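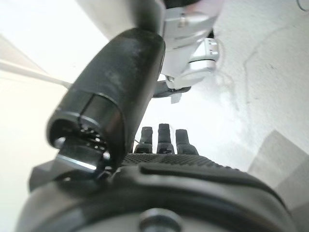

Trastwood (album)

Main page | Artists | Albums | Labels | Random article

Trastwood is the second studio album by the instrumental group Zitell, released in April 2014 on the small Predarar label. It runs to eleven tracks and is, by fairly wide agreement among the people who love this band, the place where their slow, patient sound really came together — warm organ, brushed drums and a great deal of tape hiss.

Recording

The group had made its first album at home, and for this one it moved into Figueiredo, a former dance hall with a lovely long echo. The sessions took up most of November, and the closing piece, at 86 beats per minute, was played live in a single take with the hall doors left open. 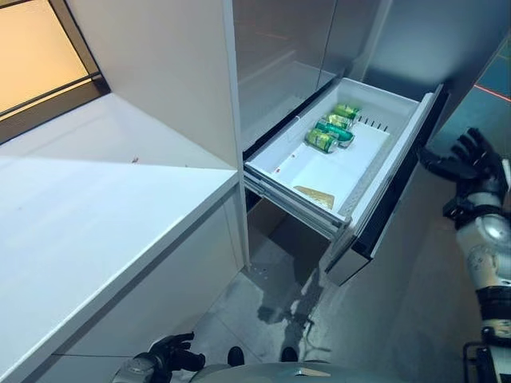 Listeners writing to the label's newsletter were mostly delighted, though one complained that the second side was so quiet she kept getting up to check whether the record had ended. Others felt that this hush was the very best thing about it, and the argument still goes on quite happily among fans.

Release

The first pressing was 500 copies on vinyl, which sold out by mail order, and Predarar followed it with another 2,000 in a plainer sleeve. The later copies leave out the lyric sheet for the one sung track, "Lantern Road" — a pity, as the words are hard to catch.
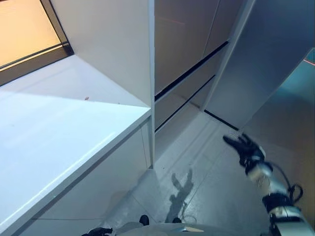
Countertop and window.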